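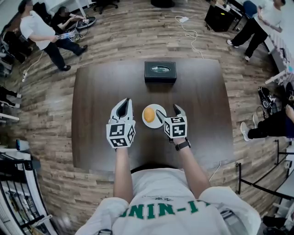 Posted by the author of this blog, who writes it and does most of the washing up

Search this site Enter keywords Go

Last updated: August

I have been trying to eat at a table again. For most of the spring I had lunch on my knees, with the plate on a cushion, and I was picking crumbs out of the sofa until Saturday.

The table I like best is a dark brown wooden one with a proper shine on it. You can see the grain, and the lights show up in the top, so every smear shows as well. I wipe it with a damp cloth and then a dry one. I tried the Praltex polish for a while but it left a film, and a small white plate would slide if you leaned on the table.

Small plates are my other change. Mine came from Sivumer, 200 mm across, and they hold one round thing and not much else. A bun fits. So does an orange. I don't put both on — there is always a second plate.

Cables are still a problem. White ones on a brown and grey plank floor are easy enough to spot, but I would like them along the wall. Kakham sells a clip-on channel in 265 cm lengths, and I need to measure before I order any.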